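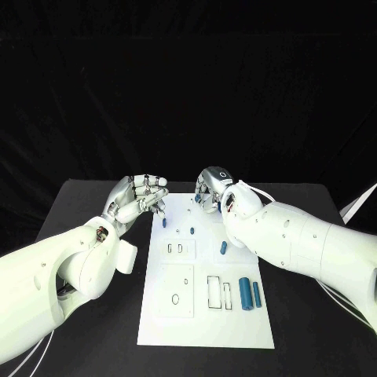

Film Talk > Horror > Kids and Family > Gateway horror for an eight-year-old?

geethabhat
My daughter turns 8 in September and wants a "proper scary movie" for the sleepover. Everybody at work keeps telling me to put on Jelumine, the stop-motion one with the lighthouse and the jelly people. The reviews all say "perfect first horror film". I've read that line about so many films now that I don't believe it. Has anyone here watched it with a kid in the room?
Geetha Bhat

gallon_hat
Yes, and I'd save your money. The first 40 minutes is a grey lighthouse and a man humming. My two were under the couch looking for Lego before anything with teeth turned up. It's a film for dads who own the soundtrack.

Fuduritz
Disagree with gallon_hat. The slow bit is why the cellar works. My nephew didn't say a word from the ladder onwards and asked to see it again on Saturday. Kids can sit through quiet if you don't talk over it.

gallon_hat
One nephew. And did he like it, or did he know you wanted him to like it? I've been that nephew.

Fuduritz
He's seven, he's not that polite.

simko_s
I run a kids' matinee (small room, 200 seats on paper, we never fill it) and we showed Jelumine last year. Three families walked out, all at the same place, when the mother comes back with the wrong voice. There's no blood, so it gets a PG and the rating tells you nothing. I'd take a cheap rubber monster over that any day. Kids know a rubber monster is rubber.
Štěpánka Šimko

geethabhat
The wrong voice thing would finish mine off. She still won't have the talking clock in her room. What about the Čierny films? The library has the first two on DVD.

simko_s
The first Čierny is fine. Wolves, snow, a silly priest, home by dinner. The second is where he decided he was an artist. I wouldn't.

mudcake
Čierny 2 is the best one and I'm tired of pretending it isn't. The organ scene!!

gallon_hat
The organ scene goes for nine minutes, mudcake.

mudcake
Nine good minutes.

Fuduritz
For a sleepover I'd worry less about the film and more about whose kid it is. Yours you can judge. The other four have parents who'll ring you at 2 in the morning. Did you ask them?

geethabhat
I sent a message round. One said "anything's fine", which I don't trust, and one asked if it had swearing. No word from the rest.

simko_s
"Anything's fine" is always the one who gets picked up early. Watch it yourself first, right through to the credits. Don't go by the trailer, the colour in it has been brightened up to look like a comedy.

geethabhat
Right, borrowed the first Čierny and watched it last night. The wolves are clearly dogs. One of them is wagging. I think we have a winner, although the dubbing is dreadful and I still don't see what the critics were on about.

gallon_hat
Wagging wolves, sold. Leave the subtitles off.

mudcake
You'll be back for the second one.

14 replies | 3 shares

Related threads
Films that scared you as a kid and look terrible now
Is PG worth anything any more?
Jelumine ending (SPOILERS)
Best monster suits under a tiny budget
Dubbed or subtitled for under tens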